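The Blue Plate Stays
14 shares · 3 comments
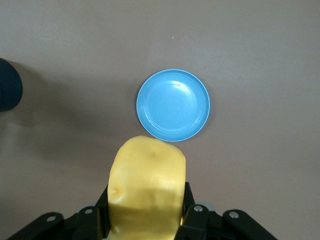 Every July the Forkdale kitchenware swap asks members to give up the plates they no longer use, and every July I carry a box down two flights of stairs, think it over, and carry most of it back up. The good set came from Lirholm, bone white, bought when I believed I would be having people over for fish. It has been out of the cupboard 3 times. What gets used is plastic, round and light blue, with a raised rim that keeps peas where peas belong and a shine that flatters whatever you put on it. Toast, mostly. It looks its best with nothing on it at all, which could also be said of my cooking.

The swap took in 22 boxes last summer, and a good many of them held somebody else's good set. I came home with a gravy boat. I don't make gravy. The boat now holds rubber bands and a key to something, possibly the shed.

If you're bringing plates this year, wrap them in newspaper and write the number of pieces on the lid. Odd plates are welcome, and so is plastic, though please wash it first and check for knife marks. Chipped china goes in the crate by the side door for the mosaic people, who are never picky. Doors open at 10 in the morning and the gravy boat will be on the first table, free to anyone, rubber bands included.

3 comments · Share this item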